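Wandmont Introduces Spring Line of Artificial Bouquets in Paper Wrap

WANDMONT, 6/9/24 – Zadetti, a supplier of artificial flowers and gift wrapping, today announced a new line of ready-wrapped bouquets for gift shops, hotels and event planners. The line includes 46 arrangements and replaces the loose-stem selection that the company introduced in April of last year.

Each arrangement is sold in a folded paper wrap and can be given as a gift as it is or placed in a vase. Customers may choose from eight wrap colors, including orange, cream, sage and deep red. Orders may combine colors at no extra charge.

"Our retail customers asked for a bouquet that could go straight from the carton to the counter," the company said in a statement. "The paper had to be as much a part of the gift as the flowers."

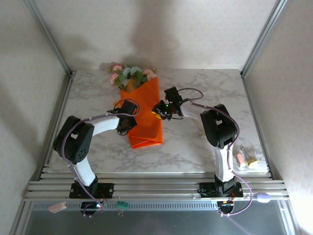

Pale pink flowers in an orange wrap are among the color pairings offered at launch, with green and blue-green leaves to set off the warmer paper. Other pairings include white flowers in sage and yellow flowers in cream. The wrap is folded into a cone and left open at the top, so that the blooms can be spread by hand after unpacking.

The bouquets come in two lengths. The shorter is intended for counter displays and table settings, and the longer for floor stands and entry halls. Both ship flat in cartons supplied by Haslinger, with a paper divider between layers. Zadetti recommends that the bouquets be kept out of direct sun and dusted with a soft, dry brush.

The line will be carried at first by 66 stores, with further locations to be added as stock allows. The full selection is on view at the Zadetti showroom in Wandmont – trade visitors are asked to arrange a time in advance. Stores in the Drovham area may also place orders through the company's branch there.

Price lists, color cards and sample wraps are available on request from the Zadetti trade office.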